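Chapter 7
Planning from a Wrist View

7.1 What the planner is given
7.2 Frames and the tilt problem
7.3 Masking the tool
7.4 From surface to approach direction
7.5 When to refuse a plan
Exercises are at the end of the chapter.

Chapters 5 and 6 treated the camera as a fixed instrument. It stood on a post, its pose was measured once, and every pixel could be traced back to the same point in the room for as long as the post was left alone. The planner could ask for a depth value and get an answer in room coordinates without asking where the arm was.

From this chapter on, the camera rides on the wrist. The gain is resolution close to the grasp: the nearer the hand gets to the cloth, the more pixels the cloth receives. The cost is that every measurement now depends on the joint angles at the moment of exposure, and part of every image is taken up by the tool itself. Most of the software in this chapter exists to pay that cost.

We will use the Luko stack throughout, as before. Readers working with another planner should be able to follow, but parameter names will differ. The version used here splits the old perception node in two: one process stamps and undistorts images, and the other turns them into surfaces. The split matters in Section 7.2, where the stamp is the only link between an image and an arm pose.

7.1 What the planner is given

At each planning cycle the planner receives three things: an image, the joint state interpolated to the time of that image, and the last accepted surface model. It doesn't receive a label for the room, a list of furniture, or a statement of which way is down. If the task is "pick up the cloth," the cloth has to be found in the image, and the surface under it has to be estimated before any approach can be scored.

Domestic rooms are a harder test than a bench. Upholstery gives a plane that isn't quite a plane, with a rounded edge that a plane fit will happily extend into the air. Glass cabinet doors return two depths, one from the pane and one from the shelf behind it. A dark television screen returns very little. Daylight on a pale floor saturates the sensor over a region that moves with the hour.

A room view of this kind also puts near and far objects side by side. Figure 7.1 has the gripper fingers and the sofa seat at close range, with the media console and television well behind them, and the red fabric partly covered by the right finger. The seat slopes steeply across the image. The slope belongs to the wrist pose and says nothing about the seat.

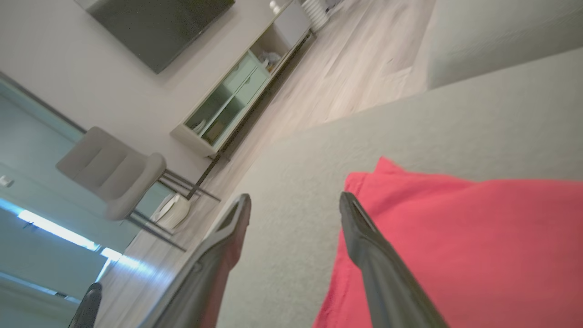

Figure 7.1. Wrist view over a sofa. Note the bright streaks by the window and the overlap between the right finger and the red fabric.

7.2 Frames and the tilt problem

Let C be the camera frame, W the wrist frame and B the base frame. The transform from C to W is fixed by the mount and found by hand-eye calibration (Chapter 5). The transform from W to B comes from forward kinematics and changes with every motion. A point p seen by the camera is placed in the base frame by applying the first transform and then the second.

The order is easy to state and easy to get wrong in code. The usual symptom of a swapped pair is a surface model that looks right while the arm is at its home pose and swings away as soon as the wrist rolls. Students often respond by recalibrating. Check the multiplication first.

Gravity is a property of the base frame. Any rule that depends on "up," such as the rule that a support surface must lie below the object resting on it, has to be evaluated in B. Early versions of the Teuber segmentation module evaluated it in C, and the module worked well on bench data recorded with a level wrist. Rüdiger Lammers found the error by replaying one sequence with the wrist rolled in steps; past a certain angle the module began to report walls as tables.

Timing is the second source of tilt error. If the joint state is older than the image, the surface is placed where the wrist used to be. The interpolation buffer in Luko holds 100 joint samples by default. Increase it to 110 if the image process runs on a separate machine, and log every lookup that falls outside the buffer — a silent fallback to the newest sample is worse than a dropped image.

7.3 Masking the tool

Pixels that belong to the fingers must be removed before the surface fit. There are 2 common methods. The first renders the finger geometry at the current opening and masks whatever the rendering covers. The second learns the mask from images recorded over a plain background. Rendering is preferred here, as it follows the opening width without retraining, but it requires an accurate finger model and a small margin around the outline.

The margin deserves some care. Too thin, and dark finger edges leak into the fit as false depth. Too wide, and the mask removes the part of the cloth nearest the fingertips, where the grasp will be made. Ottmar Dreßler's notes for the Wonideck exercises recommend tuning the margin at full opening and again nearly closed, then keeping the larger value.

Masked pixels are unknown. They must not be written to the model as free space. Where a finger crosses the cloth, the planner should carry forward the last accepted surface in that region and lower its confidence with each cycle until a clear view replaces it.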